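Keep the scissors in the holder

Every desk in our building used to have a drawer full of loose supplies. We cleared those drawers in October 2024, and I think it was the right call. A tool you have to dig for gets bought again. We found 12 pairs of scissors for 3 people.
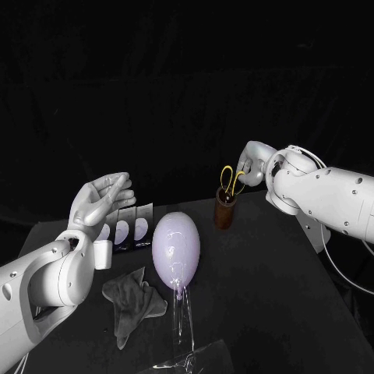 Watkins Supply Room Team

A brown pen holder with yellow-handled scissors standing in it does more good than any drawer organizer. You see the handles and you put them back. Small packaged items should stand upright too, side by side, so you can tell when one is gone.

Some coworkers say open tables look messy. They can. I would still take a little clutter over another order for things we already own.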